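Search this site Go
Home | Syllabus | Handouts | Labs | Project Teams | Contact

Handout 3: Pick and Place, the Kitchen Table Project

Welcome back! By now every team has jogged the arm, saved a home pose and made the gripper open and close on command. This handout covers the part I look forward to all term, when the arm finally starts handling things and you find out how your code feels about a slippery plastic bottle.

The project is called Grarkine (last year's teams picked the name and it stuck). Your arm has to pick a named item off the table, carry it, and set it down on or in a named dish. One item, one dish, one try per command. It sounds small, and then you spend a whole afternoon on wrist angles.

Before you run anything

Read the safety sheet again, even if you know it. Keep one person at the stop button for the whole run. Speed stays at 80 mm per second until your team has been checked off, and please don't raise it "just for a minute." Look at where the wrist cable hangs at both ends of the move, too. A path that looks fine on the screen can pull it tight.

Part A: The grasp

Start with the bottle lying on its side. It's a great first object because it has one long axis, so you really only have to solve for a center point and one angle. Bring the gripper in from above, line the fingers up across the body, stop, and check before you close. 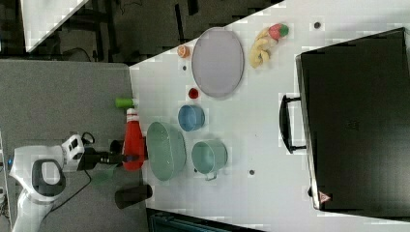 Halldóra Snorradóttir asked whether it wouldn't be easier to stand the bottle up first and grab it from the side, the way a person would. Good question, and teams Undar and Briem both want to try it! A side grasp gives you a nice firm hold, but the arm has to come in low, and everything else on the table becomes something to steer around. With a top grasp you mostly worry about height. Try the top grasp first, get it working, then go ahead and try the other one and put both results in your log.

Things to write down for each attempt:

- grasp point (x, y, z) in table coordinates
- wrist angle at the moment of closing
- gripper opening before and after
- held, slipped or missed

Part B: The place

Teams rush this half. Letting go is a motion too, and it deserves its own waypoints: one over the dish, one just above the surface, then open, then straight up. If you swing sideways while the fingers are still near the object, you'll drag it along with you.

Dishes are different heights, so a release height that suits a flat plate is no good for a bowl or a basket. Measure each one and keep the numbers in a table in your code (not scattered through it, please, I have to read these). Shift the layout between runs as well. A program that only works with one arrangement has memorized the table, and we want it to look at the table.

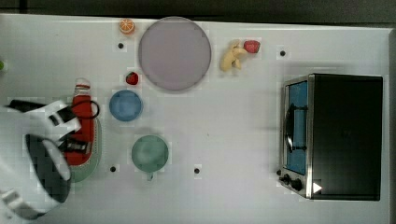
Fig. 2. Gripper over the red bottle, bottle on the oval plate.

For your log

The shared log had 2746 attempts in it when February began, and 411 of those came from team Povgate, who clearly don't sleep. Use the same column names as everybody else so we can plot it all together. Failed attempts count the same as good ones, so leave them in!

To hand in

1. Your waypoint table for one pick and one place.
2. Your log file, with all attempts.
3. A paragraph on one failure you understood and fixed. Tell me what you thought was wrong first, and what was really wrong.

Next handout: round objects. Bring patience, and a spare pair of fingertip pads if your team has one.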